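Clirurar kitchen compost caddy – eight months on

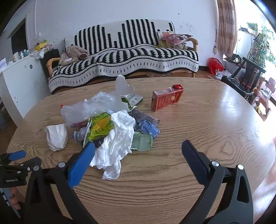

I bought the Clirurar in April, when everybody was baking bread and I was throwing most of mine away. Our old caddy was an ice cream tub with a saucer on top, and I had reached the age at which a person wants a proper lid.

It holds three litres, comes in a colour the website calls Oat and I would call beige, and cost 30 pounds from Gosell, delivered. There is a cheaper one by Zarkley which looks the same in photographs. My sister-in-law has it and the hinge went in a fortnight.

The lid first, as it's most of what you're paying for. It shuts with a soft click and keeps the smell in. It also keeps the smell in until you open it, at which point you get three days of onion in one go. There's a filter in the lid, a small round pad like something from the inside of a slipper, and it helps for a month or so. After that you need a new one. They come in packs of two and I resent every pack.

The inner bucket lifts out by a wire handle and goes in the dishwasher, though only on the bottom rack and only if you weren't planning to wash any plates. The handle has a habit of flopping into the contents. You learn to fish it out with a fork.

Size is my main grumble. Three litres is fine for two people who eat toast. We are four, one of us going through a melon phase, and I was down the garden twice a day all summer. There is a bigger model, but it won't fit under our wall cupboard with the lid up, so measure first. Mine clears it by the width of a teabag.

Liners: the Clirurar ones fit beautifully and are priced like theatre tickets. The Mbwambo ones from the market are a touch short and slide down under anything heavier than a carrot top, but you get a huge roll for very little and I've stopped minding. Newspaper works too, if you still get one.

As for the heap itself, it has gone from a cold pile of eggshells to something with worms in it. I can't give the caddy all the credit. We do take more out to it now than we did in the ice cream tub days, mostly because carrying the tub involved holding the saucer on with your chin.

Would I buy it again? Yes, in the grey, which doesn't show the beetroot.

Four stars. The missing one is for the filters.

Posted December 14, 2020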